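4.2 Changes in the kitchen staff's work

The robot arm went into the staff kitchen at Odby in August 2020 and took over part of the lunch preparation for 136 employees. We interviewed 14 people who worked in or next to the kitchen, 3 of them before and after the change. Interviews were held on site by the second author and coded by both authors with the scheme given in Section 3.

Most of those interviewed said their hours had stayed the same but the order of the day had not. Before the arm, cooks started the rice and then moved freely between stations. Now they set out the equipment first, in places the arm can reach, and stay close by until the first handling step is done. Rodrigo Miranda, who has run the morning shift since the kitchen opened, called this "laying the table for it." Two cooks liked the calmer start. Others felt tied to the counter, and one asked to be moved to deliveries.

Responsibility was less settled. The log kept by the supplier, Vahidi, lists 626 stops over the study period – most of them short, and cleared by whoever stood nearest. Clearing a stop was in no one's job description until September, when the shift lead, Sigrún Þrastardóttir, added it to the cooks' duties without a change in pay grade. Several people raised this without being asked.

Layout came up in nearly every interview. The cooks had been used to pushing things together to save space, and they now had to leave room for the fingers to come down between them. In Figure 3 the gap between the two fingertips is over bare gray surface, with the mint-green rice cooker close by on the right and the white dish at the lower left, partly behind the gripper. One cook said she had begun to space things this way at home as well. Newer staff, who had not worked in the kitchen without the arm, rarely mentioned spacing at all.

Figure 3. Work surface from the gripper's side.
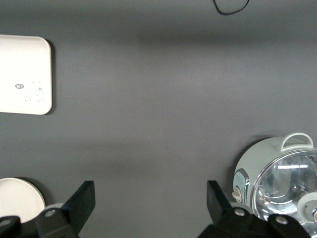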